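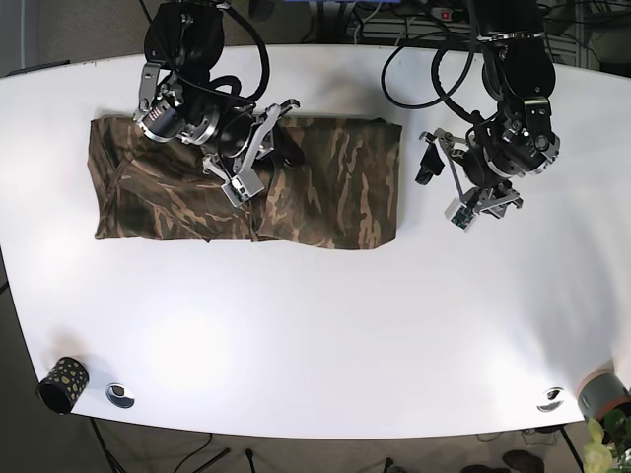

A folded camouflage cloth on a white table

Newsletter > Money > Clothing

Search this site Go

Last updated Sun 12 June

Does the clothing swap pay?

Plollis wants us to pay $149 a year to join its clothing swap. You send in clothes you're tired of, they send you points, and you spend the points on clothes other people are tired of. The flyer says members save up to $2467 a year. I'd like to meet the member who was spending that much on shirts to begin with.

I read the terms twice. Points run out after 7 weeks. Shipping is extra both ways. Anything they turn down is "rehomed" – they keep it, and you get nothing. The Drotwood branch takes drop-offs, but only on two mornings a week, and the list of what they'll accept gets shorter in September.

Nikell ran much the same plan out of the old Sani building a while back. I still have points with them, for whatever those are worth.

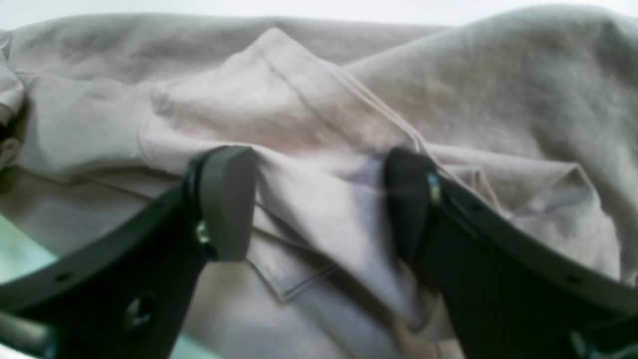 Can I get my fee back if I quit early?

Only in the first two weeks, and only if you haven't sent in any clothes yet.

So you can have a refund as long as you never try the thing. The thrift store on the corner charges no fee, and you get to check the zipper before you pay. I'll be going there until Plollis puts its savings math in writing.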